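Section 3: First Outdoor Route Recording

This section is for members of the Gastbridge robotics club who have already finished the indoor exercises with the Andeo rover. It explains how to record a route by the water and mark it for the path-following software. Please read the whole section one time before you go outside.

3.1 Before You Leave the Workshop

1. Charge both battery packs until the light on the charger stays green. Do not take a pack which is still blinking.

2. Open the Trumeck program on the club laptop and select New Route. Write your team name in the first field. Do not use spaces in the name, use the low dash.

3. Check that the memory card has space for 1,000 images. Old routes must be copied to the club drive before you delete them.

4. Tell Kieran Pilkington or Tracey Bramwell which route you will do. A team must have at least 3 members, and one of them carries the stop switch during the complete run.

Caution: The stop switch works only to a distance of 8 meters. The person who carries it must walk near the rover and must not use a phone.

3.2 Recording the Path Segment

5. Put the rover on the paving and turn on the main switch. Wait for the two short tones.

6. Press Record and drive by hand at the lowest speed. The first segment follows the paved path beside the fence. Keep to the middle of the paving. The software needs to see both borders, the grass as well as the fence side.

7. In the program, mark every fixed object which the rover must avoid. On this segment these are the concrete block, the lamp post and the signpost. Mark also the drain grate as "Surface", not as "Obstacle", or the planner will make a very wide turn at this point. 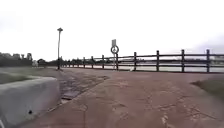 8. Press Pause at the end of the segment. Save it with the letter P and your team name.

Note: The color of the paving is not the same everywhere. If the program draws a false border on a dark patch, lower the Edge value by one step and record the segment again. Please do not correct the border by hand, we lost the work of two teams in this manner in October.

3.3 Recording the Plaza Segment

9. Select Open Area in the Segment menu. The software will not look for path borders in this mode.

10. Drive toward the white canopy and aim for the passage under the arches. The pillars can be used as landmarks. Give each one a number in the Landmarks list.

11. Mark the slanted strut on the right with the tool Low Clearance. It is higher than the rover at one end and comes down to a short post at the other, so a simple point mark is not sufficient.

12. If a person is on your line, stop and wait. People are not landmarks. Remove them from the list if the program adds them.
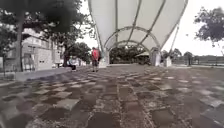
Figure 3-2. Plaza segment, with the canopy and the arched passage.

Caution: Smooth slabs can be slippery for the small wheels. When the surface is damp, change to the rubber wheels and do not turn on the spot.

13. Press Stop, then Save Route. Wait until the saving bar is complete before you turn off the rover. A route of 300 images needs a few minutes.

3.4 If Something Is Wrong

The rover makes one long tone: the battery is low. Stop the recording and change the pack.

The preview is blurred: clean the lens with the dry cloth from the kit and drive slower.

The route does not open in Trumeck: send the folder to Tirta Ngau with the name of the laptop you used.

Continue with Section 4, Replaying a Route.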